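Stèle du Varela : où se garer ?

plume_grise
Bonjour, je cherche la stèle de l'équipage du Varela, côté Tasarau. Ma carte la met au bord de la D218, rien vu en passant. Quelqu'un y est allé ?

kerdu35
oui en février. Pas sur la D218 !! Prendre le chemin du lavoir, 2 km, puis à gauche après le calvaire. Plaque sur un bloc de granit, 12 noms.

plume_grise
Merci. Ca passe en voiture ?

kerdu35
jusqu'au calvaire oui. Après c'est boueux -- bottes.
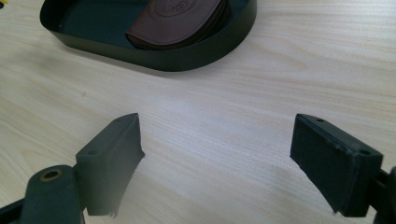
Re : Stèle du Varela : où se garer ?

moulin_bas
Pas d'accord avec kerdu35. Le chemin du lavoir est privé sur la fin, panneau à l'entrée. Passer par la ferme Starnby, c'est fléché.

kerdu35
privé depuis quand ? jamais vu de panneau

moulin_bas
Depuis la vente du bois. Et pour les noms, il y en a deux mal orthographiés, comparez avec la liste du site Prodley.

kerdu35
la liste Prodley est recopiée d'un vieux bulletin, je m'y fierais pas trop. Faudrait voir le registre en mairie

plume_grise
Bon, j'irai par la ferme alors. On peut se garer dans la cour ?

moulin_bas
Non, devant le hangar -- laisser le passage pour le tracteur.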